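A mesa branca e os marcadores

Voltei à mesa branca lá do escritório da Desamard, desta vez para desenhar (em abril de 2025 quase não peguei numa caneta, que vergonha!). Fica uma galeria pequenina, sem grandes pretensões.

1. A placa

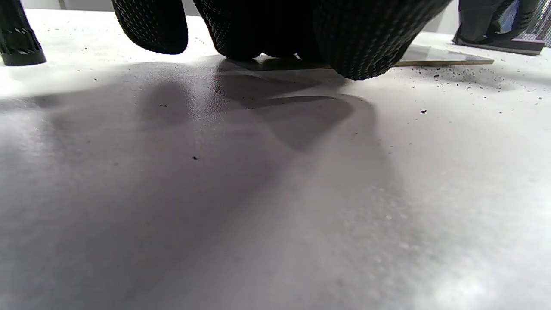

Gosto de trabalhar com espaço à volta, e a Isabelle Lavoie goza comigo por causa disso. Ela consegue desenhar até 17 formas numa folha, eu perco-me à terceira.

2. O triângulo

Marcador branco de ponta escura, luva preta de malha e linhas pretas finas sobre o branco. Ao fundo, as secretárias e as lâmpadas compridas do teto.
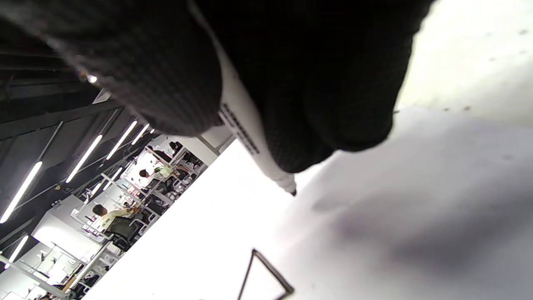

3. Para a próxima

Em julho há mais, com cores!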